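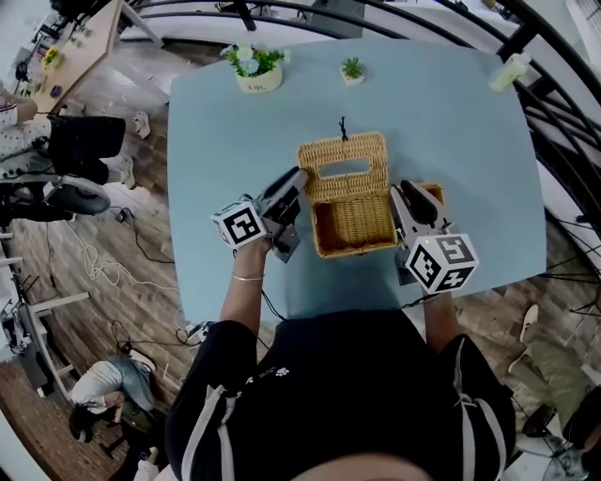 Figure 1. Tan woven basket on a light blue table.

4.2 Where small objects go to wait

Most households in the Prelby sample owned at least one container with no stated purpose. Residents called it "the basket" whatever it was made of, and were surprised to be asked what it was for. Of the 785 diary entries we collected, the largest share dealt with objects set down for a minute and still there at the second visit. Keys and spare buttons moved in and out. Instruction leaflets only moved in.

We follow Seneviratne in calling this behavior parking. The term is kinder than the one used by most spouses in our interviews. A parked object has an owner and, in theory, a destination; what it lacks is a person willing to climb the stairs.
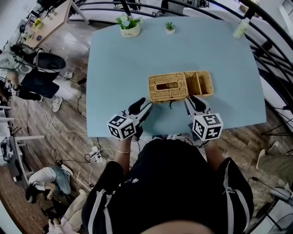
Figure 2. Woven tissue box with a slot in the lid and a small tassel at the front.

Lids change things. Among the 35 homes visited in January, open containers were sorted, or at least stirred, far more often than closed ones. A closed container was thought of as tidy by definition, and its contents aged accordingly. One Divton kitchen gave up a parking permit for a car sold before the present owners moved in. They asked for it back.

Households differed in who was permitted to throw things away. In 27 of them a single adult held this power, usually without having been elected. 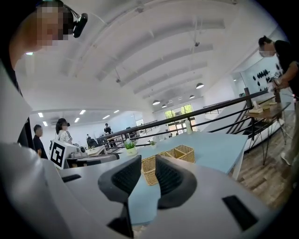 Renu Singhal, commenting on an earlier draft, objected that we treat the unsorted basket as a failure. In her view it works perfectly well as a filing system, provided the only query is "where might it be?" We have changed the wording in Section 2 and left our own baskets as they are.

Her point also bears on the timing of clear-outs. Residents rarely emptied a container when it was full. They emptied it when guests were expected — and then mostly into a drawer.

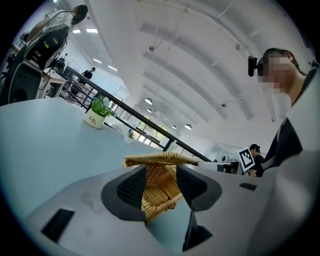
The drawer, in turn, was emptied in only 3 homes over the whole study, twice because the household was moving and once in search of a battery. We did not include drawers in the original coding scheme, which Farzana Amarasinghe has pointed out at several meetings. They are taken up in Section 5, along with the shelf above the radiator.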